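The Quiet Season at Skavton

Jianguo Liang spent most of March without a team. He had been released by Drelix after two years as their in-game leader, and the offers he expected did not come. He practiced alone, usually starting at 10 a.m., and kept a notebook of rounds he had lost.

Skavton called near the end of the month. The organization had finished 13th in the spring qualifier and was looking for someone to call the mid-game. Their coach, Binta Iyamu, had watched 110 of Liang's recorded matches before she picked up the phone.

"I wanted to know what he did when he was losing," Iyamu says. "Most players go quiet. He talked more."

The contract was small by the standards of the scene. Skavton pays each starter $3000 a month and covers rent on a shared apartment, where the five players live and train. Practice runs in two blocks with a long break for lunch and chores.

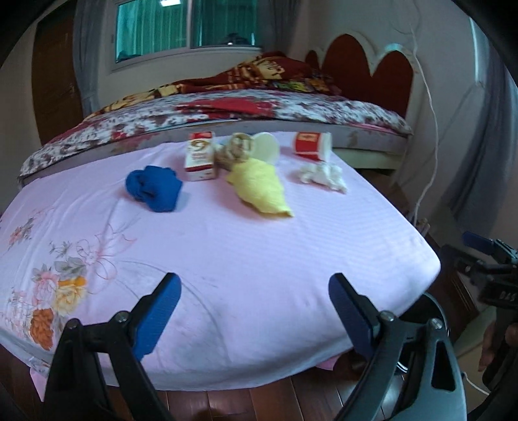
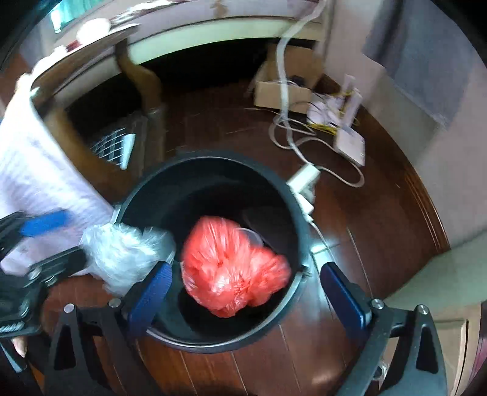
Pink floral bedding, and an open black trash bin on a dark wood floor.

Liang's first weeks were rough. Skavton lost four practice series in a row, and two of the younger players told Iyamu they could not follow his calls. She asked him to cut them down. He now uses 13 set phrases, most of them a single word, and saves the longer talk for timeouts.

Results picked up in the Joubert Cup, where Skavton came through the lower bracket and beat Drelix 2-1. Liang did not celebrate much on stage. "I knew what they were going to do on the last map," he says. "I wrote half of it."

They lost the next series to Dodlow, who have held the regional title for three seasons. Iyamu thinks the gap is in the opening minutes, and she has rebuilt the practice schedule to spend more time there.

Liang's deal runs through the end of the summer split. Skavton have an option to extend it and have yet to say whether they will use it.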